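Cuadernos > Noviembre > Recoger ejemplos

Noviembre, por la noche

Hoy hemos llegado a 1.513 episodios. Lo escribo primero porque en el día parece un número grande, y luego, cuando me siento a escribir en español, que no es mi lengua, veo que no sé bien qué decir de él. Un episodio es un movimiento pequeño: la mano va, coge una cosa, la deja en otro sitio, vuelve. Mil quinientas veces una mano que va y vuelve.

Empezamos a las ocho y media. El robot necesita un tiempo por la mañana, igual que yo. Primero los tobillos, después las rodillas, después los brazos, y al final los dedos, que son lo más delicado. Tengo una lista de comprobación, escrita por el compañero que hacía este trabajo antes, y la sigo en voz baja. La palabra «holgura» la he aprendido en esa lista. Me gusta mucho y la uso demasiado.

La tarea de esta semana se llama en nuestro registro «fruta y cestas». Para Flutia, que es el nombre que damos al modelo, hay que enseñar la misma acción con muchas diferencias. La fruta más cerca, la fruta más lejos, la cesta girada un poco, otra cosa dentro de la cesta. Si todo está siempre en el mismo lugar, el modelo aprende el lugar y no aprende la fruta. Esto lo entendí tarde, en el mes de septiembre, cuando tuvimos que tirar una semana entera de grabaciones porque yo había marcado la mesa con lápiz y ponía cada objeto exactamente sobre la marca. Estaba muy orgulloso de mi orden.

Por la mañana hice 50 episodios seguidos con las gafas y los mandos. Es un trabajo extraño para el cuerpo. Uno mueve su propio brazo y, un poco después, se mueve el otro. Ese «un poco después» es lo que más cansa. Hay que esperar al robot sin pararse del todo, como cuando se camina con una persona mayor del brazo. Si me adelanto, los dedos llegan mal y la fruta rueda. De los 50 he borrado 14. En algunos la fruta se cayó; en otros la cogí bien pero con una duda muy visible, tres o cuatro correcciones pequeñas en el aire, y no quiero que Flutia aprenda mis dudas.

Sobre esto hemos discutido otra vez en la comida. Una parte del equipo piensa que las dudas se deben guardar, porque una corrección es también un ejemplo: muestra cómo se vuelve desde un error. Los de Gavton, que entrenan el modelo, lo piden así desde hace tiempo. Yo digo que hay correcciones buenas y correcciones de persona cansada, y que no son lo mismo. Hemos acordado una etiqueta nueva, «recuperación», y la pondremos solo cuando el movimiento se desvía y después vuelve con claridad. Los temblores se borran. No sé si es una solución correcta, pero por lo menos ahora todos borramos igual.

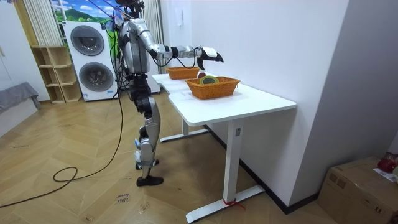 La mano sobre la mesa, con la fruta entre las dos cestas.

Después de comer cambiamos la altura de la mesa. Es una mesa de las que suben y bajan, la mejor compra que hemos hecho, y la subimos a 70 centímetros. Con cada altura el hombro trabaja de otra manera y las primeras pruebas siempre salen feas. El brazo llega, pero llega desde arriba, con los dedos demasiado abiertos, y toca el borde de la cesta antes que la fruta. Las cestas naranjas, además, son ligeras y se van con cualquier golpe. En el registro escribí «cesta desplazada» tantas veces que al final pedí un atajo de teclado para esta frase.

He pensado en el rollo de cinta. Al principio no me gustaba tener otro objeto en una cesta, me parecía desorden. Pero en una casa las cestas tienen cosas, y la persona que pide al robot que guarde la manzana no va a vaciarla antes. Así que ahora, en la mitad de los episodios, una cesta tiene algo dentro, y en la hoja anoto qué es.

A las cuatro hubo un problema con la sincronización. La imagen y las posiciones de los dedos no tenían la misma hora, y en la repetición la mano se cerraba antes de llegar. Verlo da una sensación desagradable, como una película mal doblada. Reiniciamos el programa de Zwahlen, esperamos, volvimos a comprobar. Los episodios de esa hora los he apartado en una carpeta y mañana veré si se pueden salvar. Yo creo que sí, porque el retraso parece constante.

También debo escribir a la oficina de Buliston para preguntar si quieren las instrucciones en español o en inglés. Cada episodio lleva una frase, y yo escribo siempre «coge la fruta roja y ponla en la cesta del fondo». Una compañera me dijo que una persona de aquí diría también «mete», «deja», «echa», «guarda». Pasamos un rato buscando verbos. Para mí fue lo más bonito de la tarde: una lista de maneras de decir una cosa tan pequeña. Flutia y yo aprendemos los mismos verbos en la misma semana. «Echar» me sigue pareciendo difícil, tiene demasiados usos.

Me duele el hombro derecho. Mañana pido hacer la parte de revisión por la mañana y dejar los mandos para la tarde. Falta bajar otra vez la mesa y cambiar las cestas de lado. Y comprar fruta.

Comentarios

teleoperadora_sur: Nosotros guardamos también los temblores, con peso bajo en el entrenamiento. No nos ha ido mal. Lo del hombro se nota menos si apoyas el codo entre episodios.

marcas_de_lapiz: Yo hice lo mismo con cinta de colores en la mesa. Dos semanas perdidas. Te acompaño en el sentimiento.

rgv: ¿La hoja de anotaciones la compartes? Me interesa cómo separas «recuperación» de lo demás.

El autor: Gracias por los consejos. La hoja la ordeno primero y después la pongo, ahora solo la entiendo yo.

Contacto | © Cuadernos, todos los derechos reservados | Volver arriba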